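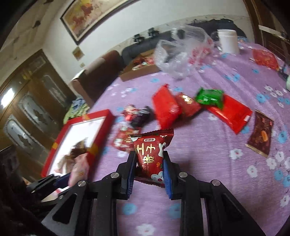 Pacotinho vermelho de doce, letras douradas

Rangel
Chego a Hue em maio, de trem, e tenho 4 dias. Vale dormir perto da cidadela ou do outro lado do rio?

Terkemeo
Do outro lado, na margem sul. Tem mais hotel e mais lugar para jantar. Para a cidadela dá para ir a pé pela ponte.

Plundum
Discordo. A margem sul é barulhenta à noite. Fiquei na pousada do Khôi Ông, dentro das muralhas, e dormi bem — só que os restaurantes da rua fecham às 10.

Rangel
E os túmulos imperiais, dá para ver todos num dia?

Terkemeo
Dá, mas cansa. Eu faria dois e deixaria o resto.

Plundum
Nisso concordo. De bicicleta, saia cedo, o calor de maio é forte.

Rangel
Fechado, vou de margem norte. Já escrevi para a pousada.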